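How to Get Cloudy Glasses Clear Again (and What to Skip)

I have read a lot of advice on cloudy glassware and I believe maybe a third of it. Most of it tells you to soak everything in vinegar and wait to be amazed. Sometimes that does work. Before you buy a gallon of the stuff, find out what kind of cloudy you have.

Step 1. Test one glass. Put a few drops of plain white vinegar on the cloudy part, leave it for five minutes, rinse and dry. If that spot looks clearer than the rest, you have hard water film and you can fix it. If nothing changed, you probably have etching, and the surface itself is worn. No powder, paste or "restoring" rinse is going to put it back.

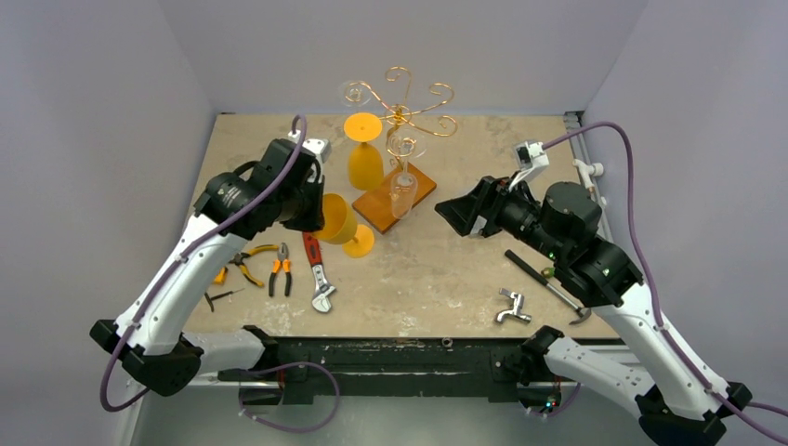
Step 2. Soak. Use warm water and vinegar, half and half, in a plastic tub deep enough to cover the glasses. Leave them 30 minutes. I have seen pages that say overnight. I tried both on the same set and could not tell them apart.

Step 3. Wash by hand with a small squirt of dish soap and a soft sponge. Skip the scouring pad, even the kind that says it is safe for glass. I don't trust it, and the scratches it left on my old Pomare tumblers are why.
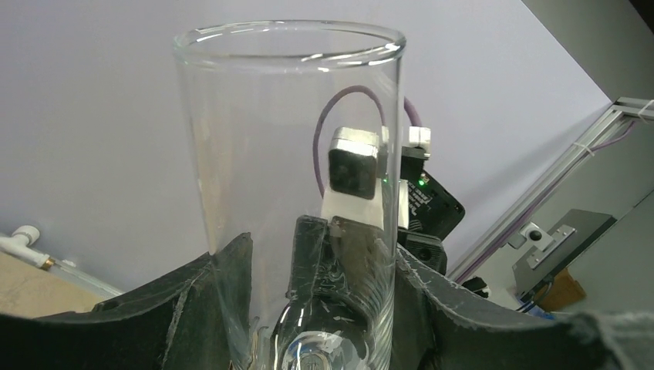
A straight-sided glass with a heavy base.

Step 4. Rinse in warm water, then dry right away with a lint-free towel. If you let hard water dry on the glass you are putting the film back on. Flour-sack towels are fine. I paid extra for the Bunent polishing cloth and it does the same job.

Step 5. Think about your dishwasher. Too much detergent with soft water is a common cause of etching, so cut the dose before you blame the machine. Rinse aid helps with spots. It won't do a thing for etching, whatever the bottle hints at.
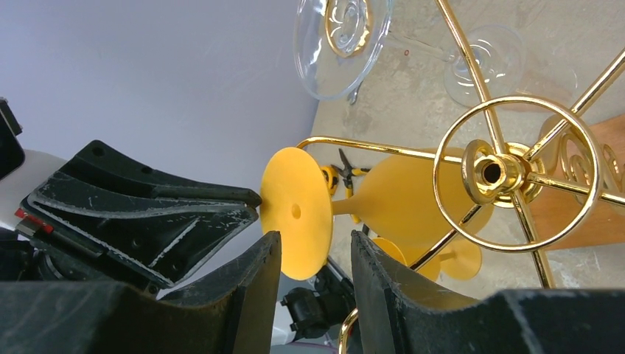

I was also sent a tub of Clukisell crystals, which cost more per ounce than decent coffee. The main ingredient is citric acid. Buy plain citric acid and use a tablespoon per quart of warm water.

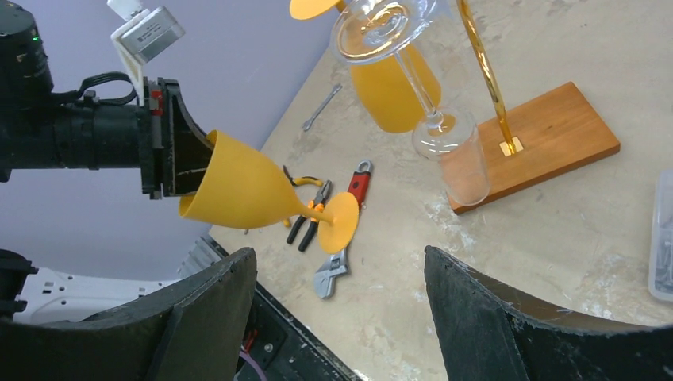
Plastic needs its own rules. Check for a dishwasher mark on the bottom, and if there isn't one, wash it by hand in water you can keep your hands in. With a colored piece like the yellow wine glass here, film is harder to spot than on clear glass, so go by feel. Run a clean finger around the inside of the bowl. If it drags, wash it again.

COMMENTS

Coralie Tautahi
Did the drop test and mine are etched. Annoying, but I'd rather know. Do you think they're still safe to drink from?

Reply from author
I still drink from mine. Toss any with chips or cracks.

Amber Smits
Overnight definitely worked better for me, sorry. Our water is awful though.

Reply from author
Could be the water. Try one glass each way and let me know.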